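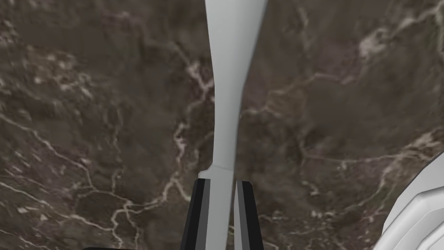
Subject: Re: [plitholm-users] Cutlery demos by remote control, grasp point on the knife

Aušra Paju wrote:

> We are recording the table-laying tasks in the Stiltville kitchens and
> I am stuck on the knife. Forks and spoons are fine. With the knife my
> operators all do it differently. One takes it by the handle, one goes
> for the blade near the join, and one changes his mind halfway down
> and comes in sideways. The trained policy then hovers over the
> middle and shuts its fingers on air.
>
> Two questions. Do you tell people where to take hold, or let them
> choose? And do you throw away the demos where they hesitate? We are
> using the Vodik hand controller with the default settings, wrist
> view only.

Hello Aušra,

We had the same trouble last June, in the same kitchens, so I can tell you what we did. Some of it may not suit your task.

On the first question, we tell people. We let them choose to begin with and ended up with 1,153 demos of the knife pick, which sounds like plenty until you sort them by where the fingers close. There were two clear groups, one on the handle and one on the blade just past the join, and a smear of odd ones in between. The policy learned the average of the two and went for the narrow neck, which almost none of the operators had chosen. Training on the blade group alone gave us far fewer demos and a much better pick. The handle group alone was fine as well. We kept the blade group only because our next step is handing the knife over handle first. If yours is putting it down beside a plate, I would take the handle.

Whichever you pick, write it down in one sentence and put it where the operator can see it. Ours says "fingers either side of the blade, wrist square to the knife, then down". Before that we had a full page of instructions and people skimmed it.

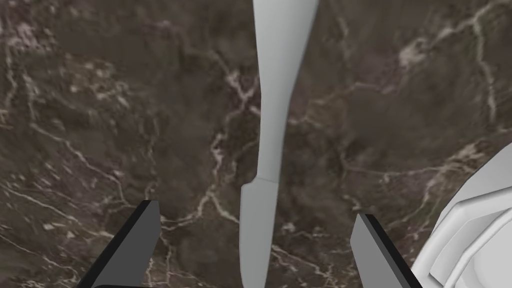
The wrist square part matters more than I expected. The knife is long, and from the wrist view you often get neither end of it, so the operator has only the two edges to line up with. Turn the wrist first, while you are still high, and then come down without turning again. If people do both at once on the Vodik they tend to drift to one side and one finger lands on top of the blade. I would turn the rotation speed down from the default. We run it at half and nobody has asked for it back.

Also watch what is next to the knife. When there is something bulky close to it, operators favour the other side without noticing, and you get a whole session of lopsided grasps. We now shuffle the layout after every 17 demos. There is nothing special about the number, it was how many fitted before a tea break.

On hesitation, we keep a short pause and drop a change of plan. If the operator stops above the knife and then carries on the same way, it stays in, and we trim the still part. If they start for one place and go to another, it goes. A bad approach that is corrected -- a finger too close, say, so they lift, shift over and come down again -- is worth keeping, but we put those in a separate folder and mix in a few at a time. Too many and the robot starts lifting and shifting when it has no need to.

I can't help much on the real arm. The Raudsepp fingers we have here are thicker at the tip than the ones in the simulator, and a thin blade lying flat on stone is a different job altogether. For that we move the arm by hand, with the motors slack, and let the person feel when the tips touch the worktop. It is slower and your shoulders know about it afterwards.

The sorting script is in the tools folder on the list archive. It reads the finger position at the moment of closing and plots it along the length of the knife. It expects the older log format, so if you have updated Plitholm since spring you will need to rename the gripper column first. Could you run it on your set and post the plot? I would like to know if you get the same two groups.

Regards,
M.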